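Seat Depth Should Be on the Label

Furniture is one of the few large household purchases still sold mostly by outside dimensions. A buyer looking at a sofa online gets overall width, overall height and overall depth. Those three numbers answer one question, whether the thing will fit in the room. They say very little about whether a person will fit on the sofa.

The measurement that matters most for sitting is usable seat depth: the horizontal distance from the front edge of the cushion to the point where the lower back meets the backrest. If it is too long, a shorter person either slouches or sits with feet off the floor. If it is too short, a tall person loses support under the thighs. Overall depth can't stand in for it, as the back frame, the padding and the rake of the backrest all take a share, and the share differs from one model to the next.

I compared two three-seat sofas from Filora and Zwane last April. Both are listed at 86 centimeters overall depth. Measured in the showroom, with a rigid board pressed against the back cushion, the Filora gave 54 centimeters of seat. The Zwane came out well short of that, the difference being taken up by a thick back with a pronounced slope. On the two product pages these sofas look interchangeable on size. A customer who orders the wrong one will find out after delivery, and returns on large upholstery are slow and expensive for both sides.

Sellers usually object that soft goods can't be measured reliably. Foam compresses, covers stretch, and loose back cushions move. This is true, and it is an argument for a test method. Mattress firmness has the same problem and is at least graded by most sellers, however loosely. A workable procedure for sofas would place a fixed load on the seat, wait a set time, and then take depth and height from the loaded surface. A loaded seat height matters too. A cushion that sinks far under a sitter makes a sofa harder to get out of, and the unloaded figure hides that completely.

Cenddale already prints something close to this in its trade catalog, with loaded and unloaded values side by side. The retail site leaves both out. I asked the store in Nullthorpe for the reason and was told that customers find too many numbers confusing. The same store lists the thread count of its pillowcases.

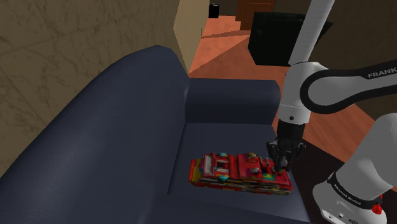 Armrests deserve the same treatment. Overall width includes them, and on some models they use up enough of the total that a nominal three-seater holds two adults in comfort. An inside width, taken between the arms at seat level, would settle the matter in one line. Arm height belongs there as well, particularly for anyone who pushes up on the arm to stand.

None of this requires new equipment. A board, a weight and a tape measure are enough, and the work has to be done once per model — not once per unit. For a maker with 200 models in the range it is a modest job for one employee, and the figures stay valid until the foam specification changes.

Until labels improve, buyers should measure a chair they already like, from cushion edge to back, and take a tape to the showroom. Sellers who are asked for seat depth by email will sometimes supply it. Of the ones I wrote to, the quickest answered on a Sunday, with the figure given to the nearest centimeter and no mention of how it had been taken.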